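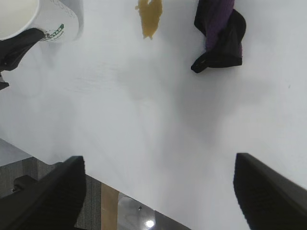 白色台面远端的纸杯和一团紫黑两色的布，一只黑色夹爪抵着杯壁。

# 工坊里的两条手臂

Pendum最早是写在Frei共享工坊白板上的一行字：做一套能收拾桌面的双臂。写字的几个人白天各有工作，有做机床维修的，有写网页的，还有一位教初中物理。六月份开工，到现在机械部分拆装过三遍，软件换过一次框架，目标没有变，仍然是把桌上的杯子、抹布和碎纸片分别放到该去的地方。

Frei在一栋旧办公楼的二层，铺灰色地毯，原先是间会议室。木工和激光切割都在楼下，楼上只许做不出粉尘的活。Pendum用的是一张白色面板、浅色木腿的桌子，板下加了金属支架。第一版没有支架，手臂快速回转时桌面跟着晃，晃动传到相机里，画面上的东西全在抖。组里先怀疑电机参数，调了两个周末，后来有人用手按住桌角再跑一遍，抖动小了很多，这才去买支架。

手臂是Zeleck的散件套装，关节电机、减速器和走线板都要自己装。说明书的图画得清楚，线序表却跟实物对不上，有两个接头的顺序是反的。组里在工坊的共享文档里写了一份更正，后来别的小组装同款时也照着这份来。控制板用Astex，选它的理由很简单，工坊抽屉里有现成的。

花钱最多的是电机，花时间最多的是手指。

夹爪的两根手指一共改了13版。最早的几版内侧是平的，夹木块没有问题，夹纸杯就打滑，加大力度杯壁又瘪进去。后来在内侧加了一排细横棱，棱的间距和高度反复试。棱太高，纸杯上会留印子；太矮，和平面差别不大。现用的一版棱很密，外侧仍旧是光面，指尖切成斜角，方便贴着桌面去够扁的东西。

纸杯看着好对付，实际上麻烦不少。它轻，碰一下就走；上大下小，夹得高和夹得低，手指张开的宽度不一样；白杯子放在白桌面上，腕部相机找边缘时经常把影子也算进去。物理老师提议换一张深色桌布，试了一晚，识别率确实上去了，但大家商量之后还是撤了。家里的桌子不会为了机器换颜色，这是组里的原话。

最后的办法是调灯。原先只用一盏夹在架子上的台灯，影子又黑又长。现在把光打散，影子边缘变软，算法对它的误判少了。灯的位置用胶带在地上做了记号，每次开工前先对一遍。
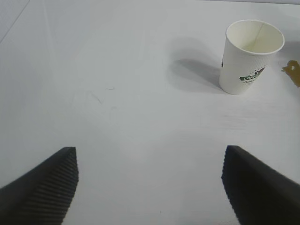

相机装在手腕上，好处是离目标近，坏处是手指总要占去一部分视野，手臂一动，看到的东西也全跟着动。组里在标定上吃过亏。有一次拧松相机座清灰，装回去时偏了一点，肉眼看不出来，结果整晚夹爪都落在杯子旁边。现在相机座上划了对位线，拆过就必须重新标定，这一条写进了开工清单。

让手臂学会动作，用的是示教的办法。人握着一对小号的主臂做动作，桌上的两条手臂跟随，同时把画面和关节角度一起记下来。到写稿时，Pendum存了1,061段记录，其中644段挑出来用于训练，剩下的有的画面丢帧，有的是示教的人中途改了主意，动作来回折腾。挑选靠人看，一段一段过。工坊里的分工是谁录的不由谁审，免得对自己手软。

录得多了，各人的习惯也看得出来。修机床的那位动作慢，每次都先停在物体上方再下去；写网页的喜欢斜着进，快，但偶尔把杯子推远。两种数据混在一起训练，手臂就会在半空犹豫，往左一点，又往右一点。后来组里定了统一的做法：先张开到固定宽度，从侧面接近，碰到杯壁后再合拢。录制速度降了，模型的表现稳了一些。

抹布比杯子难。布没有固定形状，每放一次都是新的一团，拧在一起的时候，连人也要看一眼才知道该捏哪里。目前的策略是找最高的一处褶皱往下夹，夹住了就提起来，掉了就重来。扁的小片更难，手指得几乎贴着桌面平推，推到桌边才夹得住，推过头就掉到地毯上。这一项还没有列进训练目标，只是偶尔拿来试手。

双臂配合也是后来才加的。最初两条手臂各管半张桌子，互不越线，程序好写，可是杯子正好放在中间时，两边都不动。现在中间留出一块共用区，哪条手臂先到归哪条，另一条退回原位等着。退回的速度限得很低。限速之前撞过一次，撞断一根手指，好在手指是打印件，重印一根近4小时，当天晚上就换上了。

安全方面，工坊的规定比组里自己想的严。手臂通电时桌边必须有人，急停按钮要放在不用伸手越过桌面就能够到的位置。示教的人和看急停的人不能是同一个。刚开始大家嫌麻烦，一个人来的晚上什么都干不了。现在这样的晚上就用来审数据，或者理线。

线是一直没有理好的部分。手臂转到某个角度时，腕部相机的线会绷紧，目前是多留一段，用魔术贴扎在小臂上。更好的做法是从关节中空处穿过去，但Zeleck这一型的孔径不够，插头过不去，得剪断重焊。会焊这种细线的人下个月才有空。

下一步组里想先把不同高度的杯子录全，再回头处理抹布。Pendum的手指图纸和线序更正都放在Frei的共享文档里，工坊成员可以直接取用，外面的人来开放日时也可以拷一份。图纸文件里保留了全部旧版本，第七版的文件名后面写着“别印”。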